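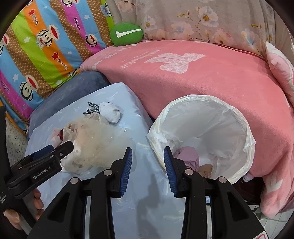

主题：Re: [cakari-维护] 手持夹爪指垫打滑，换还是不换

2020年10月13日，Plavmont 那边有人写道：

> 各位好，
>
> 我们这套 Orton 工位的右爪又开始打滑了。抓硬东西没事，一碰布料就露馅：纱料捏起来走半截，自己溜回去，姿态很优雅。指垫是上次从 Mondal 订的那批，才用了 308 个小时。
>
> 已经做过的：
> 用酒精擦过指垫，好了一个上午。
> 把标定重跑了 2 遍，两遍结果不一样，我挑了好看的那个。
> 换了一根数据线，纯粹为了心理安慰。
>
> 想问的是，直接换垫子行不行？还是要把整根手指拆下来？手册第 8 页写着“视情况而定”，我盯着这几个字看了很久，没看出是什么情况。
>
> 另外，螺丝到底要不要上胶？之前有人说要，又有人说上胶的人应该负责以后拆。

先回答最后一个问题：要上，低强度的，点一点就够。说“上胶的人应该负责以后拆”的那位是我，我用的是高强度的，拆的也是我，花了一个下午和一把批头。

再说打滑。先别急着怪 Mondal 的垫子。你们那里成天夹纱、夹绒布、夹毯子，纤维全卡在垫面的棱纹里，酒精擦过去只是把毛梳顺了，看起来很干净，摸上去像桃子。请按下面的顺序来，中途好了就停，不必为了完整把剩下的也做了。

一、清棱纹

断电，把两指张到最大。用干的软毛牙刷顺着棱纹方向刷，刷完再用胶带粘一遍，最后才轮到酒精。酒精倒在布上，别往垫子上直接倒，背胶会记仇。晾 8 分钟再试。如果粘下来的胶带上有一层灰白的绒，那你基本找到病根了。

二、看边角

拿指甲轻轻挑垫子四个角。翘起来的面积不大就补胶，压住过夜。指尖那一侧翘了就整片换，指尖受的是剥离力，补了也撑不到周末。换垫子不用拆手指，但要把旧胶刮干净。刮刀用塑料的。用金属刀的痕迹我在 Plavmont 送回来的那根手指上欣赏过了，线条流畅，可惜新垫子贴上去是鼓的。

左右要一起换。一边新一边旧，抓布时旧的那边先滑，布就拧着走，后面看数据的人会以为操作的人手腕有问题。

三、查螺丝

外侧那些圆头小螺丝，逐颗用手拧螺丝刀试，不要上电批。有松动的拆下来，清掉旧胶，点新胶，先全部带上，再交替拧紧。一口气把一颗拧死再去拧下一颗，手指会歪一点点，歪得肉眼看不出来，标定看得出来。你那两遍结果不一样，我怀疑就是这里。“挑好看的那个”我就当没看见，不过请重跑，这次两遍要对得上。

四、复测

回到软料上测，别拿螺丝盒或者马克杯糊弄。我一般用薄纱、绒面小袋和一条丝带，难度各不相同：纱会从指缝里漏，绒面会骗你说抓住了，丝带最诚实，滑就是滑。每样抓 8 次，记下掉了几次，连同指垫批号写进工位日志。

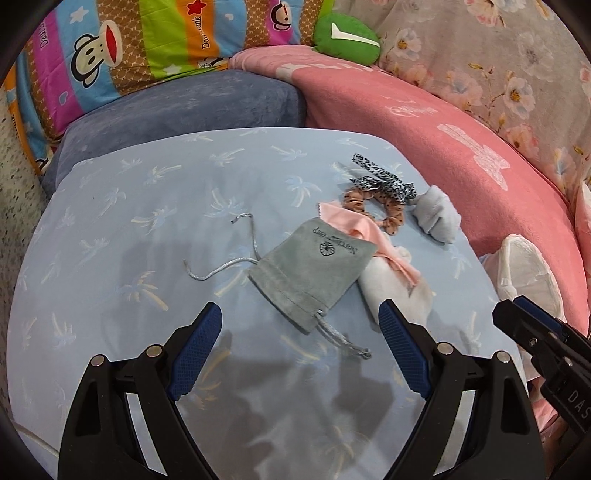 灰色绒面抽绳袋，右侧有豹纹丝带；两指张开，内侧为蓝色指垫。

复测时留意两件事。第一，抽绳袋要夹袋身，别夹绳子，夹绳子测出来的是绳子的脾气。第二，两只夹爪离得近的时候，先确认指尖不会互相碰，垫子的边角很多就是这么磕翘的，然后大家写邮件来问胶水。

手册第 8 页的“视情况而定”我会改掉，草稿打算 11 月发到列表里。现在的版本是“指尖侧翘起则更换，其余先清洁”，字数多了不少，希望大家承受得住。

还有，新垫子到货以后请放在密封袋里，别敞着搁在工具抽屉。上次从 Orton 的抽屉里翻出来一片，还没上过机，毛已经长得比旧的还齐。

胶带粘完的结果发个回音。若是全做完还滑，把整根手指寄过来，请用盒子装，信封我们试过一次了。

--
cakari-维护 邮件列表
回复时请删去无关引文，退订请发空邮件，正文写“退订”两字即可（是的，空邮件里写两个字，这句话也在待改清单上）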